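3.2 Tableware and table surface

The tableware was chosen to resemble what is found in an ordinary shared kitchen. Each of the 19 sessions used a yellow plastic cup and a round black bowl with a wide, sloping rim, placed on a white table with a faint wood-grain texture. The bowls came from Soltau and the cups from Achari; both were bought new and washed before use. Strong contrast between the dish and the table was preferred, as earlier trials in November had shown that pale bowls were hard to tell apart from the surface -- a difficulty also noted by Sivakumar in her report on the Stiken kitchens.

The task was to bring the cup to the bowl and leave the table clear around them. The order of steps was not fixed, and small differences in the starting place of the cup were allowed. A session lasted about 200 seconds.

Figure 2. Yellow cup held at the edge of the black bowl.
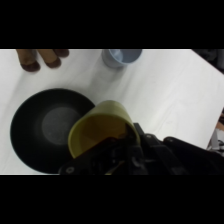
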